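Jarnness kitchen, posts from the owner

1/ Good morning to all. We are three weeks open on Roy Street in Umton and many people ask me the same thing, so I write it in one place. What is a Jarnness bowl, how do you order it, and why is the line sometimes slow at noon.

88 likes · 23 shares

2/ A bowl starts with barley or potatoes. We do not serve rice. My grandmother cooked barley in broth with a bay leaf and I do the same, only in a much bigger pot. The potatoes are small ones, boiled in the skin, then pressed flat on the grill.

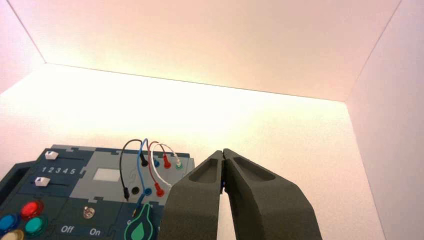

3/ After the base you choose one main thing: smoked trout, slow pork, or mushrooms with dill. The mushrooms are not a side dish for people who do not eat meat. I eat them myself on most days. If you want two mains, please say it at the start, before the bowl is closed.

12 comments

4/ Then the sauces. The green one is parsley and sour cream. The brown one is mustard and dark beer, and the beer comes from Uritz, which is a very small brewery up the hill. The red one is pepper. It is called Red because I could not find a better name in English.

23 comments · 3 shares

5/ About the red one. Some guests told me it was too mild, and others sent it back because it was too hot, on the same day and from the same pot. So from April you choose the strength yourself, from 1 to 5, printed in a row like the numbers between the two white sliders on the box in the photo. One is for children. Three is how we make it now. Five I would not order before a meeting.

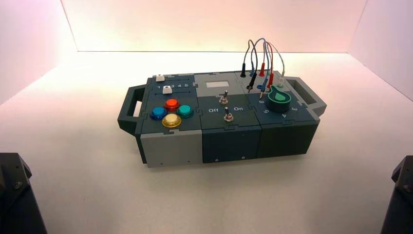
6/ Lunch hours are the next question. We open at 11 and the line is longest from 12 to 1. If you can come at 11:30 you will almost not wait. For the red sauce, our kitchen will keep five small pots, and I am still learning how to label them well. The little row of numbers from 1 to 5 on top of that gray box is the style I like, plain and easy to read. My first labels had chili drawings and they looked like carrots.

7/ Prices. A bowl with one main stays the same until summer. The second main costs 3 dollars more. Bread is included – please take it, we bake it every morning and I do not like to carry it home.

700 views

8/ For offices in Umton: we can bring bowls for a group if you write one day before. Please send the sauce strength for each person. "Medium for everybody" always ends with one person unhappy.

9/ The pickled cucumbers are not for sale in jars yet. I know, I promised. I am waiting for lids.

Share · 88 likes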